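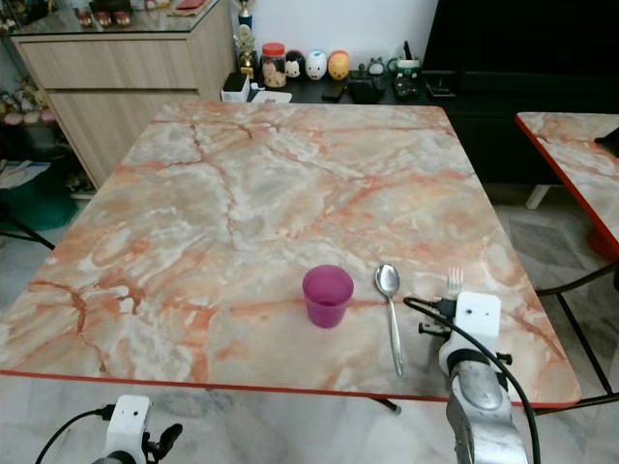

Bericht über den Besuch der Lehr- und Ausstellungsräume der Firma Joshi am Standort Jedham

Anlass und Teilnehmer

Im Juli besuchte eine Delegation des Fachausschusses Gemeinschaftsverpflegung die Räume der Firma Joshi in Jedham. Die Leitung hatte Herr Dezső Bozsik, begleitet wurde er von Herrn Said Ait Ali (Beschaffung) und dem Verfasser. Seitens des Gastgebers nahmen Herr Girish Goel als Standortleiter und Herr Hemant Yadav als Verantwortlicher für den Bereich Speiseraum teil. Der Rundgang begann um 9.30 Uhr und endete gegen Mittag mit einer Besprechung.

Der Besuch diente der Vorbereitung der Neuausstattung von 16 kleineren Speiseräumen in Einrichtungen unseres Trägers. Zu klären war, welche Tischgrößen sich bewähren, wie das Eindecken mit einfachem Geschirr organisiert werden kann und mit welchem Pflegeaufwand bei glänzenden Tischoberflächen zu rechnen ist.

Der Speiseraum

Der Gastgeber unterhält keinen Ausstellungssaal im üblichen Sinne. Gezeigt wurde ein Raum, der wie ein Esszimmer eingerichtet ist und nach Auskunft von Herrn Goel auch für die Schulung des eigenen Personals genutzt wird. Der Boden ist hellgrau gefliest und marmoriert. Auch die Tische tragen eine Marmorierung, jedoch in einem deutlich wärmeren Ton: pfirsichfarben und weiß, mit orangefarbenen, rostroten und grauen Adern. Die Kanten sind mit einem schmalen roten Abschluss versehen, die Beine aus schwarzem Metall gefertigt. An der Wandseite ergänzt ein Schubladenschrank in heller Holzmaserung mit gläserner Deckplatte die Einrichtung; auf ihm waren einige dekorative Gegenstände aufgereiht.

Herr Bozsik erkundigte sich, weshalb quadratische Tische gewählt wurden. Herr Yadav verwies auf die Möglichkeit, sie einzeln zu stellen oder zu einer Reihe zu verbinden. In den Einrichtungen, die der Gastgeber beliefert, werde von beidem Gebrauch gemacht, morgens meist einzeln, zum Mittagessen in der Reihe. Der Vorrat am Standort umfasst laut Bestandsliste 639 Tische verschiedener Bauarten. Lieferbar seien sie in der Regel innerhalb von sechs Wochen.

Zur Oberfläche selbst bestand in der Delegation keine einheitliche Meinung. Herr Ait Ali hielt die lebhafte Aderung für vorteilhaft, da kleinere Flecken zwischen zwei Reinigungen weniger auffielen. Herr Bozsik gab zu bedenken, dass genau dieser Umstand die Sichtkontrolle nach dem Abwischen erschwere und dass Personen mit eingeschränktem Sehvermögen einen hellen Teller auf einem unruhigen Untergrund schlechter erkennen. Für die drei Einrichtungen der Seniorenbetreuung wird daher ein einfarbiges Muster angefordert.

Das Eindecken

Den größten Teil des Vormittags nahm das Thema Gedeck in Anspruch. Der Gastgeber arbeitet mit einem bewusst knappen Grundgedeck aus Becher, Löffel und Gabel. Messer und Teller kommen erst mit der Speisenausgabe hinzu. Der Becher ist klein, aus durchscheinendem magentafarbenem Kunststoff und läuft leicht konisch zu. Er hebt sich von der Tischplatte gut ab, was auch Herr Bozsik anerkannte. Der Löffel ist aus Edelstahl und hat einen langen, schlanken Stiel.

Herr Yadav erläuterte die im Haus geltende Reihenfolge. Zuerst wird der Becher gesetzt, und zwar zur Mitte des Platzes hin. Rechts davon folgt der Löffel, mit dem Stiel zur Tischkante. Die Gabel wird als Letztes gelegt. Das weicht von der in unseren Häusern gelehrten Anordnung ab, bei der die Gabel links liegt. Herr Yadav begründete die Abweichung mit den Gewohnheiten der Gäste, von denen viele vorwiegend mit dem Löffel essen. Eine Umstellung unserer Anweisung wird nicht empfohlen — die Festlegung einer einzigen, schriftlich beschriebenen Reihenfolge dagegen schon.

Im Gespräch wurde ferner die Frage der Griffhygiene behandelt. Nach den Vorgaben des Gastgebers wird Besteck ausschließlich am Stiel angefasst, Becher ausschließlich im unteren Drittel. Besteck wird nicht auf Vorrat eingedeckt. Ist ein Platz nach einer halben Stunde nicht besetzt, wird er abgeräumt und das Gedeck erneut gespült. Herr Ait Ali hielt diese Frist für knapp bemessen und bat um die zugrunde liegende Arbeitsanweisung. Sie wurde zugesagt.

Lager und Spülbereich

Im Anschluss führte Herr Charoen Nilsuwan durch das Lager. Besteck wird dort sortenrein in Kästen zu je 16 Stück geführt, Becher in Stapeln gleicher Größe. Kunststoffbecher werden bei sichtbaren Kratzern am Rand ausgesondert. Als Besteckserie kommt überwiegend Stedo zum Einsatz, für Becher und Schalen die Reihe Cemell. Beide sind nachkaufbar, auch in kleinen Mengen.

Der Spülbereich war zum Zeitpunkt des Besuchs nicht in Betrieb, sodass zum Trocknungsergebnis bei Kunststoffbechern keine eigene Feststellung getroffen werden kann. Herr Nilsuwan räumte ein, dass die Becher länger nachtrocknen müssen als Glas und dafür zusätzliche Stellfläche benötigt wird. In vier unserer Einrichtungen dürfte dies ein Problem darstellen, insbesondere dort, wo die Spülküche im Untergeschoss liegt.

Reinigung der Tischflächen

Empfohlen wird ein feuchtes Mikrofasertuch mit neutralem Reiniger und anschließendes Trockenwischen. Scheuermittel sind auf der glänzenden Platte nicht zulässig. Besondere Aufmerksamkeit verlangt nach Angabe des Gastgebers der Übergang zwischen Platte und Kantenabschluss, in dem sich Speisereste festsetzen können. Eine wöchentliche Reinigung mit weicher Bürste ist im Pflegeplan vorgesehen.

Vereinbarungen

Der Gastgeber übersendet zwei Musterplatten, davon eine einfarbig, sowie je einen Kasten Löffel und Gabeln der Serie Stedo. Die Muster werden in der Einrichtung am Südring unter Alltagsbedingungen erprobt. Herr Ait Ali holt ein Preisangebot für sechs Tische ein und legt es dem Fachausschuss vor. Die Arbeitsanweisung zum Eindecken wird nach Eingang in das interne Verzeichnis aufgenommen.

Den Herren Goel, Yadav und Nilsuwan wird für die sachkundige Führung und die offene Beantwortung aller Fragen gedankt.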